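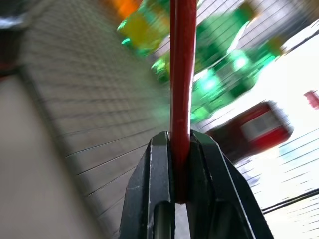
Thin things don't live anywhere in my kitchen, they just pass through it, one of our households wrote in the margin of the diary, and went on to ask whether we were seriously going to write a whole section on them. Well, yes, I am!

Figure 3. A long, thin red rod held upright, with a white wire grid to the left of it.

4.2 Thin items and open wire

When I started going through the Pryor diaries I had plates and pans in mind (those are what the earlier tidying studies mostly talk about), and I had set up our codes to match. Then the thin items started to pile up in the "other" column. Straws, skewers, chopsticks, the handle that has come off something, the stirring stick that gets kept for years. By the end of November we had over 500 diary entries that mentioned one of them, and I gave in and made a separate code.

What I mean by a thin item is simple enough: it is much longer than it is wide, it is stiff, and you can pick it up between a thumb and one finger. Figure 3 shows the proportions I have in mind. I left out knives, which people treat with more care, and I left out anything floppy, so no string and no cable.

Open wire is where these things cause the most bother. A wire rack or a wire panel is great for plates and mugs - air gets in, water gets out, and you can see what you have. But a rod put down flat on it can find a gap and slip through, and a rod stood on end needs something to lean on. The diaries are full of this. One entry reads, in full, "chopstick under the rack AGAIN." Another household lined the whole bottom of its rack with a cloth, wrote happily about it for a week, and then took the cloth out again when it began to smell.

I went back over the wire-rack entries and sorted the fixes people came up with. There were 10 different ones, if I count the cloth, and I have put the full list in the appendix for anyone who likes that sort of thing (I do). Most were some kind of cup or jar set inside the rack or next to it. A few people laid their thin items across the wires, at a right angle, so that each one rested on several wires at once. That works nicely for long pieces and badly for short ones, and our diarists noticed the difference faster than I did.

The Dellodora households were a bit of a puzzle here. They had drawers with narrow slots, fitted before we came along, and I fully expected the thin items to end up in them. Some did. Plenty still went to a jar on the counter, though, and when we asked about it in the follow-up calls the answers were mostly about reach. A jar can be used with one hand while the other is holding a pot. A drawer wants you to step back first.

I should say something about color, although we didn't plan to study it. Bright items came up by color again and again ("the red one," "the green one"), while plain wood or metal ones were just "a skewer" or "the stick." My guess is that a bright rod is easier to spot against pale wire and so easier to rescue, but the diaries can't settle that, and I would love to see someone run it properly. The storage task in Section 5 used the coding above with 2 small changes, both described there.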